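Tratum-Couverts, jeu de démonstrations pour la mise et le débarrassage de table
Carte du jeu de données, version du 29 septembre 2024

Contenu
Le jeu réunit 800 démonstrations enregistrées à la pince portative : fourchettes, couteaux, assiettes, plateaux. On est vraiment contents du résultat, surtout pour les couteaux posés à plat, de loin les objets les plus pénibles à saisir !

Défaut connu : usure des doigts
En août, Piroska Tóth a remarqué que les prises sur surface lisse rataient de plus en plus souvent. Nous avons d'abord soupçonné l'étalonnage, puis la synchronisation (deux belles soirées perdues). La cause était mécanique : le bord inférieur d'un doigt s'effilochait, et le contact avec l'objet n'était plus le même d'un côté et de l'autre.

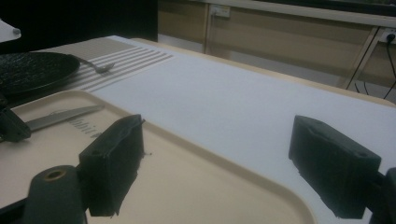

Fig. 1. Couteau sur plateau crème. Le bord inférieur du doigt droit est effiloché.

Après relecture, 163 démonstrations portent l'étiquette doigt_use. Elles restent dans l'archive, car Brijesh Garg s'en sert pour entraîner un détecteur d'échec de prise, et les premiers essais sont très encourageants. Pour un apprentissage par imitation classique, filtrez-les au chargement.

Autres points à connaître
Dans 17 séquences, l'ouverture de la pince est enregistrée avec un décalage de 4 images. Le script recaler.py corrige cela sans toucher aux originaux.
Avant toute nouvelle collecte, inspectez les deux doigts par-dessous et remplacez-les par paire.

Contact
Danish Usmani pour les données, Toivo Peltonen pour les pièces de rechange. Signalez-nous toute prise bizarre, même isolée, avec le numéro de séquence : on adore ça.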